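Filed under: Grants > Progress Reports

Vavlow Repair and Reuse Program: Second Progress Report to the Riveck Fund

Period covered: March to May
Prepared by: Rajitha Khan

The lending side of the program is now running at full hours. We open at 10 a.m. and stay open until the last bench booking is done, usually before 6 p.m. During the period 1294 items went out on loan, mostly sewing kits, hand tools and garden equipment. The Drirkari branch took longer to get going than we planned. The lease was signed late and the electrical work could not start until April. It is open now, with shorter hours than the main site.

We ran eight evening classes. Bag and zipper repair filled up first both times it was offered, and Hatsue Takeda has agreed to teach it again in the fall. Bicycle maintenance was half full. Traian Moldovan thinks the start time was the problem - people were coming straight from work and arriving after the first half hour. We will move it back and see.

Membership is behind target. We signed up 76 new households against the 90 in our proposal. Most of the shortfall is at Drirkari, and we expect to close part of it by the end of summer. No change to the budget is requested.

Spending is in line with the plan except for two lines. Printing cost less than expected because the catalog went online only. Blade sharpening and replacement parts cost more, and the difference has been moved across as agreed by phone in April.

The switch to the Munshi booking system is finished. Old paper cards have been entered and late returns are down. A few members still prefer to call, and Sunil Munasinghe takes those bookings at the front desk.

Next period: finish the shelving at Drirkari, post the fall class list, and send you the member survey results.

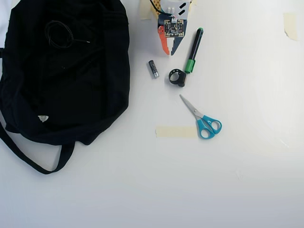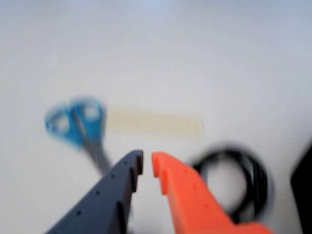 Community Programs Team, Vavlow

The survey closes at the end of June. Paper copies are at both desks for anyone who wants one. Questions about the figures in this report should go to Rajitha Khan.

Comments

Hsiu-ying Siu
Will the zipper class be held at Drirkari too? The bus to the main site stops running before it ends.

Traian Moldovan
Not decided yet for fall. Put it on your survey form please, we are going through those first.

gardenlane
Good to see the late returns going down. I waited most of April for a hedge trimmer.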